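Storing limes and lemons without a fridge drawer, how long do they really last?

Posted by Tsehay Ejigu in Kitchen & Pantry
355 views

I moved into a rental in Escobedo with a very small fridge and no crisper drawer. I buy citrus in bulk because I make lime pickle every February, and last time I lost half a bag to mold before I got to it. The kitchen sits at 75 in the afternoon. Should I keep the fruit on the counter, in the bag, or give up a fridge shelf to it? I don't want to buy a special container.

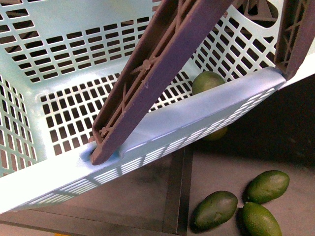
I also have onions and potatoes in the same cupboard, if that matters. My mother kept everything together and never had trouble, but her house was a lot cooler than mine.

Tolera Lencho

Take them out of the bag first. A closed bag holds moisture against the skin and one bad lime will spread to the others. On the counter at 75 I get a week, sometimes less. In the fridge I get three or four weeks. Check them every couple of days and use the soft ones first. Wash them when you use them and not before.

Buy smaller amounts if you can. The Skanora market near me sells limes loose, so I get what I need for a few days.

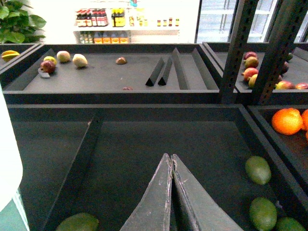

Mabli Jenkins disagrees about the bag. A sealed one in the fridge works fine for me as long as the fruit is dry going in, and it stops the skins from going hard. Out on the counter I would leave it open. Keep the potatoes somewhere else, they need the dark and the citrus doesn't.

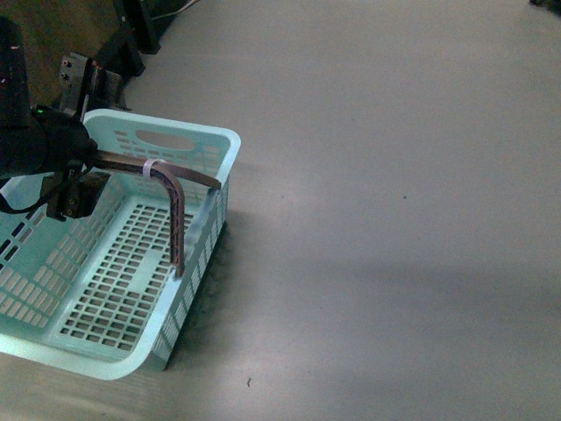
Basket with slotted sides.

Kalkidan Gudeta

fridge. or juice them all and freeze in ice cube trays, thats what I do

Tsehay Ejigu

Thanks all. I cleared half a shelf and moved the potatoes under the sink. I'll try the juice with whatever doesn't go into the pickle. Does the zest freeze too?
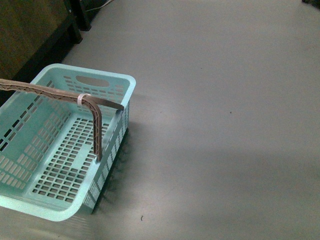

Open basket, oval handle cutout at the end.

Kalkidan Gudeta

yes, small jar, lasts months

Contact Unance Help | Copyright Unance | Back to top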